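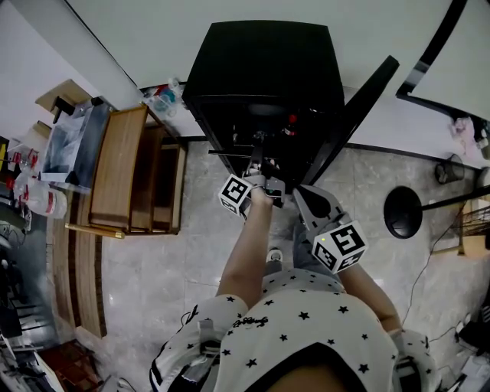 Six months into the automation project at Vrettos and I still come home wanting to talk about it, so my family has suggested I write it down instead. Fine!

Some background for anyone new. I work in the repair shop, and until last December every unit that came back to us went through the same routine. Open it up, pull the insides, sort the parts, write it all on a paper card, type the card into the computer. I did that for 15 years and I was good at it, but my wrists were not happy and the typing drove me up the wall.

Now the sorting and the paperwork run through a system called Ekden. You set the parts on a little conveyor, it weighs and photographs each one, and the record fills itself in while you're already on the next unit. The first week it called every spring a washer (we kept a tally on the whiteboard, and I'm a bit sorry it got erased). These days it handles 400 parts on a normal shift and we fix maybe a handful by hand.

What I didn't expect is how much more of the good work I get. Reaching into a cabinet, feeling for the thing that's stuck, figuring out why it failed — that part is still ours, and there's time for it now. Last week Lungile Ngcobo and I spent a whole morning on one stubborn unit that we would have scrapped a year ago. We got it going, and I did a small dance by the parts washer.

It hasn't been all sunshine. Two people moved over to the Fekgate building when the typing jobs went away, and I miss having them at lunch. One likes it there, the other is still deciding. I also think we should have been trained before the conveyor arrived, and I said so at the meeting, and to be fair they listened. The next group gets 2 full days with it before it goes live in their area.

Next up is a robot arm from Anell for the heavy lifting. I got to try the teaching mode at their shop, where you move the arm by hand and it repeats the path, and I was grinning like a kid the entire time. Ours is supposed to lift 210 pounds, so my back is very much looking forward to meeting it. Lungile wants to name it already. I'm holding out until we see how it behaves on a Monday.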